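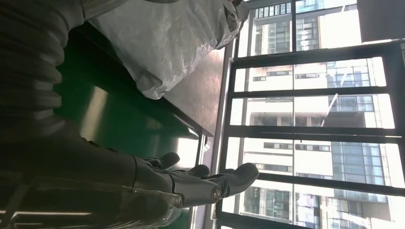
Window-side work tables: surface, glare and wrapping left on the top

Poselham Premises Forum > Furniture and Fittings > Tables
2 pages, 40 posts

Madhu Dixit
Facilities Office, Ellwood building
Posted Friday, 09:12

Colleagues are asked for their views on the green-topped table beside the full-height glazing. Two matters require a decision before the November order is placed.

The first is glare. The top is dark green with a smooth, glossy finish, and the window shows in it as a bright rectangle near the middle. Users seated facing the glass have reported difficulty in reading papers laid flat.

The second is the sheet of white plastic at present lying crumpled on the table. I should be grateful if the section responsible would confirm whether it is to be retained as a dust cover or disposed of.

The options for the surface are a matt mat at 1,384 for the full set of tables, or blinds to the glazing at 2,595. Both figures are from Skernia and include fitting.

stores_ellwood
Posted Friday, 09:40

With regard to the plastic, Stores has no record of issuing dust covers to that floor. Our understanding is that new items are delivered in sheeting of this type. We would recommend disposal. It is too creased to lie flat and will not keep dust from anything.

R_Tolland
Posted Friday, 10:05

I must disagree with the above. Clean sheeting is of use to us when the ceiling tiles are lifted, and we have twice had to purchase it. Please fold it and place it in the tall cupboard.

On the matter of glare, my section would favour blinds. A mat conceals a perfectly sound surface and the corners will lift within the year.

Maeng Room Bookings
Posted Friday, 10:31

Blinds were considered for the Maeng room under the previous order and were declined on the grounds that users value the daylight. The same objection would apply here. We support the mat.

May I also ask whether the metal ledge between the table top and the window is to be cleaned under the present contract? It has a dull brushed finish and marks easily. The contractor maintains that it forms part of the window. The window cleaners maintain that it forms part of the furniture.

Madhu Dixit
Posted Friday, 11:18

The ledge will be treated as furniture for cleaning purposes. A dry cloth only, please, and no polish. I shall write to the contractor accordingly.

R_Tolland
Posted Friday, 11:26

Has any consideration been given to turning the table so that users sit side-on to the glass? That would cost nothing.

stores_ellwood
Posted Friday, 11:50

Turning the table would leave a gap at the ledge, into which pens and small parts would fall. We have had this difficulty elsewhere in the building. We would not object to a trial of one week.

Madhu Dixit
Posted Friday, 14:02

A trial of one week is agreed. The order with Skernia is held until it has ended. The sheeting should be folded and put in the tall cupboard in the meantime, and Stores may raise the matter again at the next stock check.

Maeng Room Bookings
Posted Friday, 14:15

Noted. Kindly inform us of the start day so that existing bookings can be advised.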